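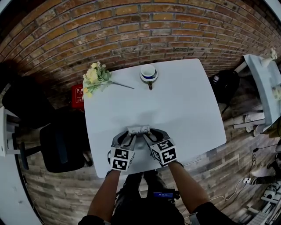
Crockery in shared dining rooms is replaced piece by piece, and the stock in any one room is therefore a mixture of ages, makers and patterns. For the two sites in this study, Mirnby and Hikosgate, we needed a way of sorting pieces that did not depend on a maker's mark, as many marks had worn away or had never been present. We settled on four decoration groups: undecorated, banded, printed, and other. A piece was placed in the banded group if it had at least one continuous line of colour running round it, whatever the width of the line. The white cup with a dark blue band on the far half of the table in Figure 2 falls into this group. The saucer beneath it is white and would be entered separately, under its own group, even where cup and saucer were found together.

Separate entry matters for the results in Section 4. Earlier inventories at Mirnby treated a cup and saucer as one item, and a set was written off when either part was lost. This overstated the loss of saucers, which break less often than cups but were thrown out alongside them on paper. We went back to the stock books and split every set entry into two lines. Where the book did not say which part had been broken, the entry was marked as unknown and left out of the loss rates, though it was kept in the totals.

### 3.2 Stock and period covered

The Mirnby stock came to 2,426 pieces at the start of the study. The Hikosgate stock was smaller, at 1,319 pieces, and had been brought together from two kitchens when the older dining room closed. Both were followed for 22 months. The first full inventory was made in June, when both sites serve fewer meals and the cupboards can be emptied without holding up the kitchen.

Mirnby bought nearly all its crockery from one supplier, Janssen, and mostly from the Gevier range. Hikosgate had no fixed supplier. Its stock books list small purchases from general wholesalers, gifts from households, and one large delivery whose source was not written down. We expected this difference to show up in the share of undecorated pieces, and it did, but the gap narrowed over the period as Hikosgate began to replace broken cups with the cheapest white ones on offer.

### 3.3 Sorting and checking

All sorting was done by hand at the two sites. Gearóid Conneely sorted the whole of the Hikosgate stock and a part of the Mirnby stock, and the pieces he had done at Mirnby were then sorted again by a second person who had not seen his sheets. The two agreed on most pieces. Disagreements fell into three kinds:

- bands so faded that only a short length could still be made out
- pieces with both a band and a small printed badge
- saucers with a raised ring, which one sorter had read as a band

The rules were changed after this check. A faded band counts if any part of it can be traced by eye in daylight. A piece with a band and a badge goes under printed. Raised rings without colour are ignored. The Hikosgate sheets were then gone through again under the new rules, and 18 pieces changed group, most of them from banded to printed.

Chips and cracks were recorded on a scale from zero to three. Zero means no damage visible at arm's length, and three means the piece should not be used for food. We did not try to measure wear to the glaze. It varies across a single plate, and the two sorters could not agree on a usable scale for it.

### 3.4 Limits of the method

The groups say nothing about age. Plain white cups are among the oldest pieces at Mirnby and among the newest at Hikosgate, so the undecorated group in particular should not be read as a sign of recent buying. Colour was noted only for bands, and only under broad names such as dark blue, green or brown, with no attempt to match shades between sites.

Theft and breakage could not be told apart when a piece was missing without a note in the book. We use the word "loss" for both. Pieces lent to other rooms and returned within the study period are not counted as lost, and those still out at the final inventory are given their own column in Table 3.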